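## Unit 8: Teleoperated demonstrations

Work through this unit before the Drekum lab. The simulator is Jorkance, and each group records 50 demonstrations of the bowl task with the Drurker controllers.

A demonstration is a time-ordered list of observations and actions. The operator moves the hand controllers, the software solves for joint angles, and both the command and the resulting arm state are logged. Store both. The two differ whenever the arm lags or reaches a joint limit. 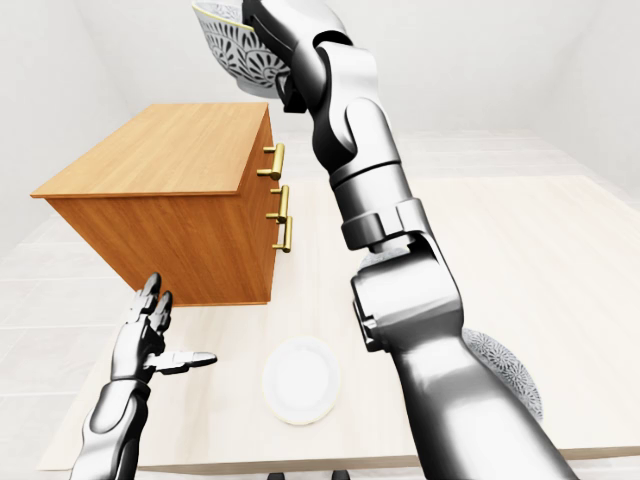

Grasp height matters more than speed. Close the gripper on the rim, lift straight up, and move sideways only when the bowl is clear of the plate and the other bowl. Keep the idle hand still; small drifts in it are recorded as actions and the policy will learn them.

Discard any run with a dropped object or a pause longer than 2 seconds. Train on 40 of the accepted runs and hold back the rest for validation.

**Reading:** Joubert lab manual, section 2, on clutching and workspace scaling.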